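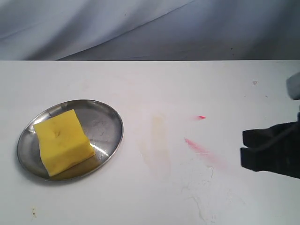 Utby, 21/09/2023 - Wannasri, a supplier of cleaning materials to commercial kitchens, will add a cellulose-free foam sponge to its Zestham line in February. The sponge is a rectangular block intended for hand washing of metal tableware, such as the shallow stainless-steel plate on which a yellow sponge is resting. Foam of this type marks easily under point pressure, and small dents in the top face do not affect absorption or cleaning performance.

The Zestham sponge contains no abrasive layer and can be used on polished steel, enamel and glazed ceramic. It is not recommended for burnt-on residue, for which the company supplies a separate scouring pad under the Plumalby name.

Users should rinse the sponge after each shift, press out the water and store it on edge. Wannasri advises replacement after 10 days of normal kitchen use, or sooner if the edges begin to shed. The foam should not be boiled or placed in an oven.

The product will be sold in packs of six and in trade cartons of 100. Cartons should be kept dry and away from direct sunlight. Existing Zestham customers may request 2 sample packs per site through their usual sales office. Price lists will be issued with the February catalog.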